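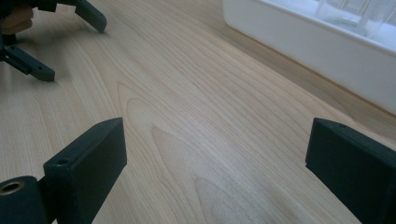 Anika Montoya objected to the word "clean" the first time she read this card, and she wanted it struck from every label. Her point was that a wiped table and a clean table are different claims, and that we only ever checked the first one.

Projects > Potomcombe > Surfaces > Tabletop notes > README

# Potomcombe tabletop notes

Version of April 2025. Maintained by Hoi-yan Lai.

## What is in here

Notes and pictures on pale wooden tabletops: grain, shine, marks. There are 200 entries, each with a short text note and a label for the state of the surface. We took Anika's advice and the label now reads "wiped". Older copies may still say "clean". Don't merge the two without reading the notes.

## Why we bothered

Kosta, the care guide we were handed at the start, says a pale top "shows everything". I doubt that. Light wood with busy grain hides crumbs and thin scratches rather well, and glare hides the rest. The collection was put together to check the claim, and so far it hasn't held up.

## Labels

- `wiped` - someone went over the top with a cloth before the note was written
- `marked` - a spot or scratch that was still there after wiping
- `unsure` - the note writer couldn't decide

The third label was meant to be rare. It covers 55 entries, more than I'm happy with, and I would treat any result that quietly drops them with suspicion.

## Small dark spots

Spots cause most of the arguments. A knot, a bit of dust and a flaw in the finish can look the same at this size. Touch settles it at the table, and a picture doesn't. If the note doesn't say the spot was touched, leave it as `unsure`. 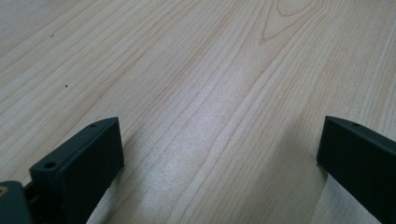

*Pale top with arched grain and glare. Two dark specks at left, cause not known.*

## Known problems

Wood species is left blank throughout. Akelow's sheet calls everything this color maple, and I don't believe a color chart can tell you that. The column stays empty until someone finds a receipt.

"Shine" is scored from 1 to 4 by eye. Two people scored the same 12 entries in November and disagreed on most of them. Chung's scoring guide was supposed to fix this - it mostly gave us longer disagreements.

Arched grain gets mentioned in the notes far more often than straight grain. I take that as a sign of what people like to write down and wouldn't read it as a fact about tables.

## Use

Fine for comparing notes against pictures. Please don't use it to recommend a polish or a cleaner. Corrections go to Hoi-yan, with the entry number and the old label left in place.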